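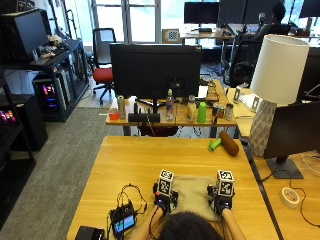 # Week 9: Teaching by showing, and what the numbers leave out

Read this before the lab. The Assefa chapter is still required, but skip its last section, which repeats the sales pitch for the Gendard arm.

## Three ways to show a task

**Moving the arm by hand.** You grab the robot and push it through the motion. The joint angles come for free and they are correct. The drawback is that you are standing in the workspace, so the cameras see your sleeves all day. Try it with two arms at once and you will run out of hands.

**Remote control.** The operator drives the robot from a distance with a joystick, a headset or a matching pair of small arms. What gets recorded is something the robot could do, because it did it. It is also slow. People lose their sense of touch and start to move like someone wearing oven mitts.

**Hand-worn rigs.** There is no robot at all during recording. The person wears a sensor rig on each hand and does the job at a table. Printed square markers on the rigs give a camera something to track, and the hand poses are worked out from them afterward. This is the method we use for folding cloth.

The third one is fashionable, and I would like you to be suspicious of it.

## Where the claims get soft

The Kullix report says it collected 4000 folding demonstrations and that the robot "learned to fold." Look for the test set. It is 9 cloths, all flat at the start, all on the same table. Nothing in the report says what happens with a cloth dropped in a heap, and a heap is how most cloth arrives.

Some questions to put to any paper of this kind:

- Who threw out the bad demonstrations, and by what rule?
- Can the robot's wrist reach the poses the human wrist reached?
- How hard were the hands pressing? Marker tracking gives position. It says nothing of force, and smoothing a fold is mostly force.
- What does the tracker report when one hand blocks the camera's view of the other?

Okeck gets a better grade from me on the last point. They mark the frames where a marker was lost and leave the gaps in the data. Kullix fills them in with a smooth curve, and a smooth curve looks just like skill when you plot it.

## For the lab

Work in groups of 2. Each group records 200 folds, swapping the wearer halfway through. Keep every attempt, including the ugly ones, and label them before you look at the tracking output.

Hand in the raw files and one page on this: would your recordings still be any use if the table were a few inches lower? "More data would help" is not an answer I will accept.

Due 21 December 2018, by noon.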